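Sollport two-hand tabletop kit, trade and workshop supply

Last updated: February

Pair of articulated black hands with fingers, wrist housings, controller, leads. Sold by Storkedard. Arms and table not included, please read that twice before ordering.

What it's for. Small household jobs at a table. Picking up toys, shifting mugs and plates, putting food items on a plate. Bench work too if the parts are about mug sized and not oily.

Can it do chores yet? We get asked every week. Short answer, some. Tidying a table with a few things on it, yes, slowly, with a person near by. Washing up, no. Laundry, no, please don't ring about laundry. Picking small parts out of a full bin, not reliably, and a shop floor that needs speed should wait for the next version or hire someone.

Soft things are harder than they look. A mug has a handle and keeps its shape. A plush toy squashes, rolls, and the grip has to come from both sides of the body or it slips out.

Tabletop tidy, left hand on the pink plush, mug, plate and bun still to do:
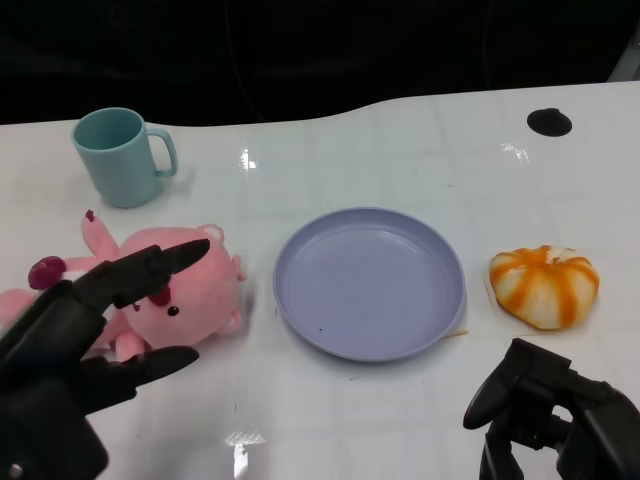
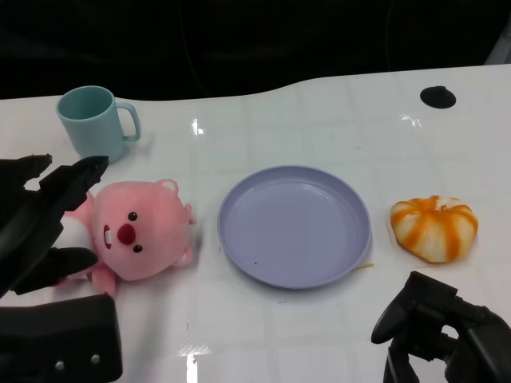
In our own trials at the Susura workshop the left hand cleared 36 out of 47 soft items without help. Most of the misses were ears and tails, fingers closed on a bit of fluff and nothing else. Hard items did better but we havent finished the count so no number here.

Glossy tops. Work fine for grip but glare upsets some cameras. Move the lamps or put a matt sheet down. Wipe the table between runs, crumbs and sticky patches get on the fingertips and then onto everything.

Fingertips are a wear part. 2 spare sets in the box. More from Storkedard, ask for the Ásgeirsdóttir pattern, the older tips dont fit this wrist.

Fitting. Check the screws on the wrist housing after the first day, then whenever you swap tips. Do not overtighten. Keep leads clear of the hands, tie them up behind the table.

Not for hot food, knives, pets or anything you'd mind droping. Not for unattended use, overnight included.

Lead time varies, currently long. Left hand can be bought on its own, right hand on it's own from April. Returns accepted if the tips are unused. Price on request, tell us which arm you have.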